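Rerkau stacking banquet chair, steel frame, padded seat. Reviewed after one season in a rented hall in Duromville.

## Background

The hall replaced its old chairs in July. Two models were on the short list: the Rerkau and the Filus, which costs less and uses the same tube diameter as far as I could measure with a caliper. Lovely Gatchalian handles bookings there and wanted a chair that one person could move without a dolly. I was asked to look at the frames, the glides and the padding, and to write up what I found. Both makers lent a set for evaluation. The hall paid for the order that followed.

## Frame

The back and rear legs are one continuous bend. The front legs are separate and meet the seat rail at a fillet weld. On the Rerkau the weld bead is even and ground on the outside face only. The Filus has a spot weld with filler over it, and on two of the loaned chairs the filler had cracked under the finish before the first event.

I loaded the seat rail with sandbags and left them overnight. Neither model took a set that I could read with a straightedge. Racking is a different matter. Pushed sideways at the top of the back, the Filus moves visibly at the rail joint and the Rerkau moves less. A stretcher between the legs would fix this on either chair, but it would also stop them from nesting.

## Handling

Weight is acceptable. The balance point sits slightly behind the center of the seat, so a chair lifted by the front rail alone wants to tip away from you. Most people end up with one hand on the seat and one on the back, or with both hands on the rail for the last short push toward the table.
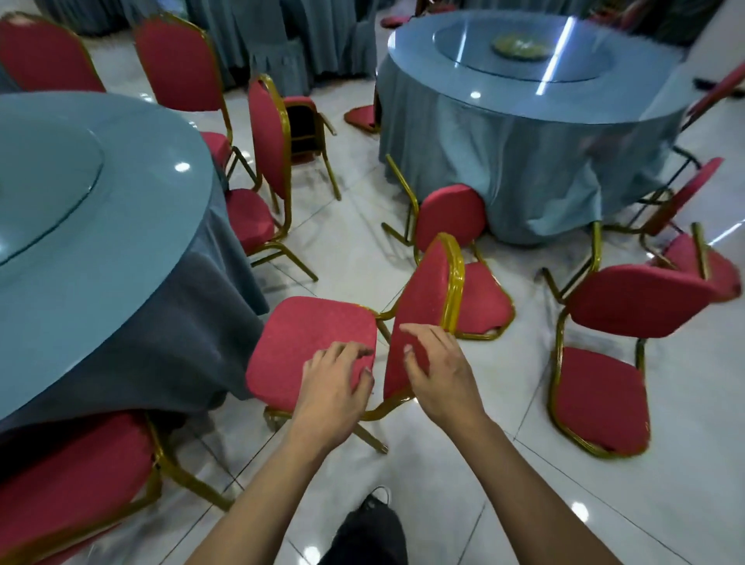
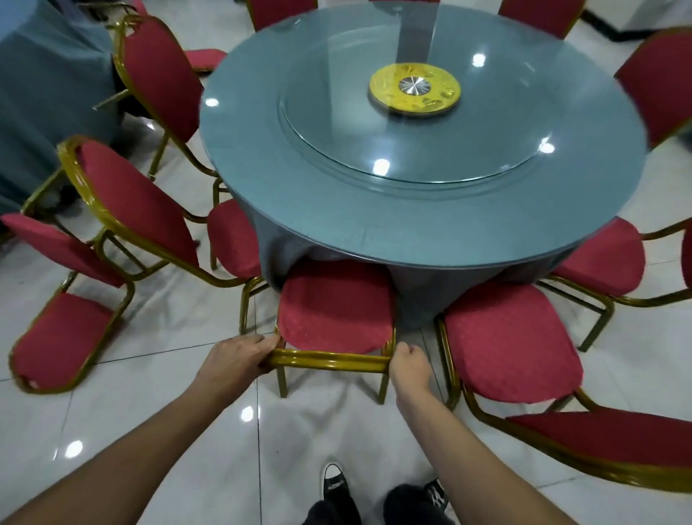
Stacking is rated at 7 high. I would stop at 6. At the full rating the top chair leans far enough forward that a bump from a cart could bring it down, and the lean gets worse on a floor with any slope. The stacking bumpers under the seat are soft rubber, press-fit, and they come out. Order spares with the chairs — the small parts minimum is 30 pieces and shipping costs more than the bumpers do.

## Glides

This is the weak point. The stock glides are hard nylon caps with no internal ring. They slide well on tile but pick up grit, and after a few weeks the contact face is scored. Scored glides leave gray marks that take a scrub pad to remove. Shetty makes a felt-bottomed cap in the same bore. It is quieter and leaves no marks, but it must be kept away from wet mopping, and it wears through faster than nylon. The hall now uses the felt caps indoors and keeps a box of the originals for the patio.

## Padding and cover

The foam is firm and recovers fully by the next morning. The cover is stapled to a plywood base that is held by four machine screws, so a damaged seat can be swapped with a Phillips driver. The back pad is glued and riveted and can't be serviced the same way. Red wine came out of the seat with cold water and dish soap. Candle wax did not come out of the weave completely.

## Verdict

Buy the Rerkau over the Filus if the chairs will be moved every week. For a room that stays set up, the difference in the welds is unlikely to matter and the cheaper chair is adequate. Replace the glides on either one before the first use, and check the seat screws after the first month — mine had all backed off by a quarter turn.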